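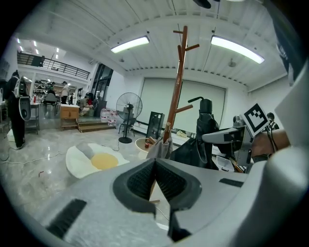
Vibeke Hafstein told us last autumn that we would never find enough people willing to plant half their garlic on the wrong day, and that the ones who did agree would look after the other half better without meaning to. She may be right on both counts. We are going ahead anyway, and the second complaint has changed how we plan to do it.

The Gonddale Moon Planting Trial is looking for 70 growers. Posted May 25, 2023.

You have probably met the claim. Root crops and bulbs should go in when the moon is waning, leafy crops when it is waxing, and anyone who ignores this gets thin onions and deserves them. It is printed on calendars, repeated at seed swaps and taught on at least one paid course within a bus ride of Ullusach. The reasons given vary a good deal. Some people say the moon pulls water up through the soil. Others talk about light, or sap, or simply their grandfather. When a claim comes with that many explanations I start to wonder whether anyone has checked that there is something to explain.

The people who run Gonddale allotments are split on it. Those who plant by the moon get good garlic, but they are also the ones who weed. Those who don't plant by the moon get good garlic in some years and rust in others. All the stories we have been told come from growers who planted everything at one time and then decided why it went well.

So we want to plant some garlic at both times, in the same beds, and weigh it.

What you would be doing

You will receive two paper bags of seed garlic, 16 cloves in each, all from one supplier and one variety. One bag goes in on the first date on your card and the other goes in 14 days later. For half the growers the waning moon comes first, and for the other half the waxing moon does. We did think about giving everyone the same pair of dates, until someone pointed out that we would then be testing whether earlier garlic does better than later garlic. It may well. That is a different trial and a duller one.

Both bags go in the same bed, at the same depth and spacing, in ground treated the same way. We will send a sack of Grilow peat-free compost to each grower to spread over the whole bed beforehand. Grilow have had no say in the plan and will see the results when you do. We make no claim for their compost beyond the fact that it is the same in every sack, and we would have used another if the price had been better.

After that you look after the bed as you normally would. Water it or don't, but treat both ends alike. Lift both lots on the same day next summer, dry them under cover, cut the tops as shown on the card, and send them back in the numbered bags. They will be weighed by people who have the numbers and don't have the dates.
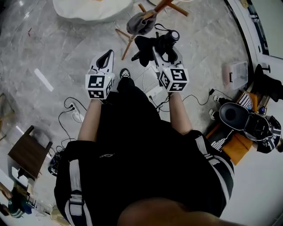

Who we are looking for

You need a bed in the ground, in the open, that you can keep for the full season. Raised beds are fine. Pots are not, and neither is a polytunnel. You should have grown garlic or onions before, at least once, with something to show for it.

We want believers and doubters in equal measure, and will ask which you are on the form. If one side does better with its favoured bag than the other side does, we will have learned something about gardeners. I expect this to be the only interesting result, but I have been asked by my colleagues to keep that to myself, so please disregard it.

We would rather not have:

Anyone who sells moon calendars, or seeds packed to suit them.
Anyone who has written against them in print (this rules me out, and I have agreed to it).
Two growers sharing one bed.
People who know already that they will be away when the second bag is due to go in. A neighbour can water, but we want one pair of hands doing the planting.

What you get

The garlic comes back to you after weighing, less any bulbs that arrive rotten. You keep whatever compost is left over. There is a payment of £14 towards your trouble, sent once both bags have come in, and return postage is paid by us. It isn't much for the better part of a year. If you would not otherwise be growing garlic I can't recommend it as a source of income.

The money comes from the Sharifi Fund, which supports small trials of household and garden advice. They asked us to publish whatever we find, including nothing. We have put the plan in a sealed form with them, stating what we will measure and how large a difference we would take seriously, so that we can't go hunting afterwards for a number that happens to look good. Anyone accepted can have a copy.

What we can't promise

One season with one crop will not settle the matter. If the two lots come out the same, I can already hear that garlic is the wrong plant, that the signs of the zodiac should have been followed as well as the phases, or that this was a peculiar winter. Some of that would be fair. A flat result here means that garlic planted in our part of the country in one November did not care what the moon was doing, and we will say so in those words.

If there is a difference, we will print it with the same size of heading, and then I will want it done again by somebody else.

You will know which bag is which, of course. We can hide the dates from the people at the scales, but we can't hide the moon from you. Hafstein's point about kindness to the favoured bag stands, and the best we could come up with is a short diary. Note when you water, weed or feed, and which end you started from. Please be truthful in it. We will not tell you off for a missed week, and an invented one is worse than a blank. 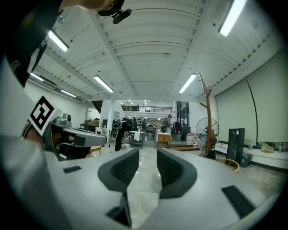

What happens if it pours on my planting date and the bed is a swamp?

You may plant up to 2 days late and write the true date on the card. Later than that, leave the bag unplanted, tell us, and we will drop your bed from the main count. You may still plant it for yourself once you've let us know.

Can I add my own feed?

Add what you like, provided it goes on both halves on the same day and in the same amount. Put it in the diary.

Do I have to come to anything?

There is one evening meeting in the hall at Ullusach before the cards go out, where we go through depth, spacing and the labels. It will be short. If you can't come we will post you the notes, though growers who have skipped meetings like this in the past have tended to plant things upside down.

How to apply

Write to the Gonddale Moon Planting Trial, care of the Ullusach hall, or pick up a form from the rack by the door. Tell us the size of your bed, what was in it last, which way it faces, and whether you think the moon makes any difference. A line or so on that last point will do. We have had longer.

Places will be drawn by lot from the suitable forms, with believers and doubters drawn separately. If we can't fill the believers' half we will run with fewer beds. Doubters pretending to be believers should know that we will ask them what to sow at the first quarter.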